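Home Visits Suppliers Notes Archive Contact
Search this site Enter keyword Go

Visit report: Willer paper converting plant, Pescombe

The Pescombe site converts coated board into single-wall cups and folded cartons. Willer opens the plant to outside visitors twice a year, and the December visit was limited to 20 people in two groups. Our group was led by Botond Pap, shift engineer on the cup side. Ear protection and hairnets were issued at the gate. Phones had to be left in lockers.

Reel storage comes first on the route. Board arrives coated on one side and is held in the conditioning room for 30 hours before it is released to print. Pap put most of the plant's sealing faults down to board that was used too dry. Moisture is checked at both ends of each reel, and the readings are written on a card that stays with the reel until it is used up.

Printing is flexographic, water-based inks throughout. The press was stopped for a plate change when we reached it, so the register system was explained from the walkway. Blanks are die-cut on a separate line and stacked by hand into the magazines of the forming machines.

The forming hall has five machines, the oldest of them made by Dal Bello. Each one wraps the blank around a mandrel, heats the side seam, inserts the bottom disk and curls the rim. Handles, where ordered, are glued on at a separate station. The rim curl is lubricated with a very small amount of food-grade oil, and too much of it shows up as a stain ring in the stack. Leak testing is done on samples with dyed water at 90 degrees.

Coffee was served in the meeting room before the second half of the tour.
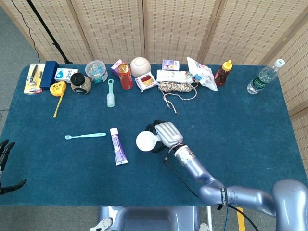 Table with the bamboo-style screen behind it.

Saqib Afridi of the quality department took over for the carton line. It was running tall, narrow cartons for Vusham, a maker of bathroom goods. The folder-gluer applies cold glue along one flap, and the compression belt holds the joint closed until it sets. Afridi passed around several rejects with skewed flaps. In most of them the crease had been made too shallow and the panel had folded off the line.
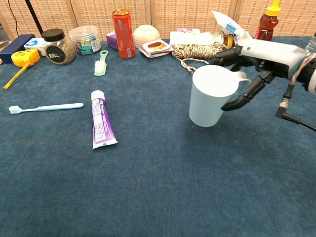
Trim from both halls is drawn off by air and baled behind the building. Coated and uncoated waste are kept apart, and the coated bales bring a lower price. Afridi would not give the overall waste figure, but he did say that start-up after a job change accounts for the largest share.

Questions were taken at the end. Several concerned water-based barrier coatings. Pap's answer was that they run well on cold cups and that the sealing window on hot cups is still too narrow for the older machines.

Parking is at the east gate. Safety shoes are required and are not lent out.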